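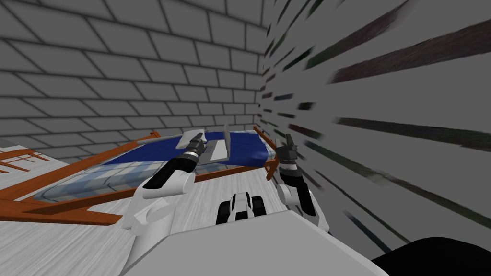 4. The Simulated Bedroom

The two-arm machine described in Section 3 was put together on a bench in the shared workshop at Sturham, where floor space is booked by the evening and nothing larger than a chair can be left out overnight. A real bed was never going to fit. All the bedroom work in the Pernent project was therefore done first in simulation, on a desktop computer with 64 GB of memory that sits under the same bench. This section describes the room, the bedding, the views the controller receives, and the parts of the build that were changed after the first runs.

4.1 Room and furniture

The room is generated by Rokiten, a scene builder we wrote for the project. It takes a list of furniture, a list of surface textures and a seed number, and writes out a room that the physics engine can load. We kept the furniture list short. For the bedroom task it holds a bed with an orange-brown wooden frame, a mattress, a blue cover and an open laptop that is placed on the cover.

Textures are drawn from a folder of 64 files and assigned to walls and floor by the seed. No check is made that a texture suits the surface. A wall can come out as gray brick at one end of the room and as long smeared streaks at the other, and the tiling scale is not corrected for the size of the wall. We left this as it was. A controller that depends on a tidy wall would be of little use in the workshop, where the background is shelving, coats and whatever the last group left on the pegboard.

Floor textures are handled the same way, except that very dark ones are left out. Early tests with a near-black floor gave trouble in the depth step, which lost the lower bed rail where it crossed the floor. Pale wood grain gave the cleanest rail edges and was used for most of the tuning. The final runs used the full mix.

The bed was the slowest part to get right. The first model was a single solid block, and the arms could rest on it anywhere without harm, so the controller learned to lean. We replaced it with a frame of separate rails and posts, each with its own collision shape. The leaning stopped within one round of training. The mattress is a soft body with a coarse grid. The cover is a cloth sheet pinned at a few points under the mattress and free elsewhere, which lets its edge hang and fold. Cloth is expensive to compute, and the cover accounts for more than half the time of each step.

4.2 Arms and grippers

The model of the arms follows the machine on the bench: white shells at the shoulder and elbow, a black forearm, and a dark gray gripper with two fingers. Link lengths and joint limits were measured from our own parts. Masses were taken with a kitchen scale before assembly and entered by hand. The motor mounts came from Van Beek, a small machine shop two doors down from the workshop, and the drawings they returned with the parts were used for the collision shapes around the elbow.

Each gripper is a parallel-jaw type. The fingers are flat plates carrying a paler pad on the inner face. In simulation the pads have a fixed friction value. On the bench the friction changes with dust and with how long the pads have been in use, and we did not try to model this. Instead the friction value is drawn again for each episode from a range wide enough to cover a new pad and a worn one.

Both arms receive commands 20 times a second. Between commands the joints are held by a simple position loop. Faster rates were tried and gave smoother paths, but the bench controller could not keep up with them once the cameras were running, and we wanted one rate for both.

4.3 Views

The controller is given one view from the body and one from each wrist. The body view looks forward over the robot's own torso, so the base of the picture is always partly filled by light gray shell. We tried masking that part out. The result was slightly worse on the reaching task, probably because the torso edge gives a steady reference for where the arms begin.

The wrist views are very different in character. Much of each is taken up by the gripper itself, with the two fingers rising on either side of the gap. Beyond them there may be bedding, a curtain, a stretch of tile pattern or a plain panel, depending on where the wrist is turned. A pillow beside one finger can look larger than anything else in the room. The scale of things in a wrist view tells the controller very little until the hand is close to the bed, and the fusion step described in Section 5 gives these views a low weight until then.

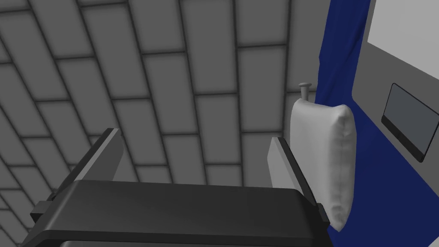 4.4 Episodes

An episode starts with both grippers empty and the arms in a rest pose to the sides of the body. The laptop is placed on the cover at a random spot and turned by a random angle. It is always open. The lid angle varies a little, and its hinge is left free, so that a careless push will fold the screen down. The goal is to bring one gripper next to the laptop and hold it there without touching either the screen or the bed rail. The other arm has no goal of its own and is only required to stay clear.

We chose this task because it is the first half of almost everything else we want the robot to do. Picking up the laptop, closing it or sliding it toward the edge of the bed all start with a hand beside it. It also exposes a problem that a tabletop does not. From the body view the screen is often close to edge-on, and it shrinks to a thin upright strip against the wall. Figure 1 gives such a case. The left gripper is over the blue cover beside the base of the laptop, and the screen is a narrow line on the far side.
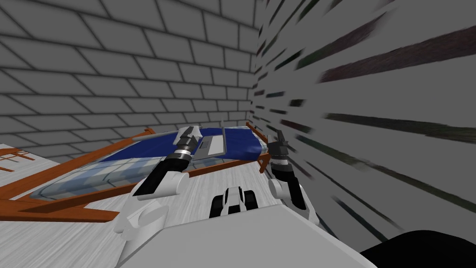 Figure 1. Body view with the left gripper beside the open laptop and the right gripper raised near the corner of the bed.

The wall behind the bed matters more in this situation than we had expected. Gray brick has dark mortar lines of much the same width as a screen seen from the side, and where the rows are packed together near a corner, the detector sometimes places the screen on a joint. Plain walls did not cause this. We considered taking brick out of the texture folder and decided against it. Some of the worst cases were instead added to the training set with the screen outline drawn in by hand – slow work, done over several evenings in March.

The right arm was a smaller problem. In the first trained version it drifted upward during the reach until its fingers stood well above the mattress. This did no damage, but on the bench the same pose would bring the wrist cable tight. A small cost on wrist height reduced the drift. It did not remove it, and the arm still settles higher than the rest pose in a fair share of episodes.

4.5 Wrist views with no object

A wrist view is not always useful. While an arm is held clear, its camera may face a wall or a floor, and the texture then fills nearly everything apart from the gripper. Figure 2 gives an example in which a gray surface carries rows of dark strips in greens, blues and maroons. The strips have soft edges and grow thinner with distance.

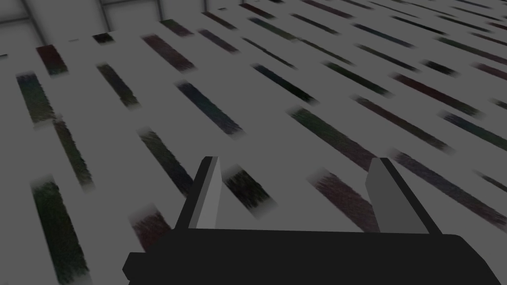
Figure 2. Wrist view with the fingers open over a gray patterned surface. No object lies between them.

Patterns of this type caused false detections in the first version of the object network. A single dark strip lying between the fingers has the proportions of several objects in our set, among them a closed laptop seen from the side and a television remote. The network was confident about these, and the fusion step passed them on.

Two changes were made. First, a detection in a wrist view is now ignored unless the body view has placed an object within reach of that hand. Second, we generated 1,000 extra wrist views with nothing in them but the room surfaces and the gripper, and labeled all of them as empty. The extra views were cheap to produce. Rokiten can write them without running the cloth, so the whole batch was finished overnight.

The first change did most of the good. With it alone, false detections in the idle wrist became rare. The second change helped mainly when the hand was already near the bed, where the body view does place an object in reach and the first rule no longer applies. We kept both.

4.6 Differences from the bench

Lighting in the simulated room is even, and the shadows are weak. The workshop has strip lights over the bench and a window at one end, and the glossy black forearm picks up reflections from both. We covered the real forearm with matte tape for the first bench trials and took it off later, after the network had been trained further on views with random bright spots.

The cover is also stiffer in simulation than the blanket we used on the bench. A finger pressed into the simulated cover leaves a shallow dent. The same press into the blanket drags a fold along with it, and the fold can reach the laptop before the hand does. Softening the cloth brought the two closer but made the solver unstable at the edge of the mattress, and we went back to the stiffer setting. The bench trials in Section 6 were run with a thin cotton sheet pulled flat over a foam pad, and should be read with that in mind.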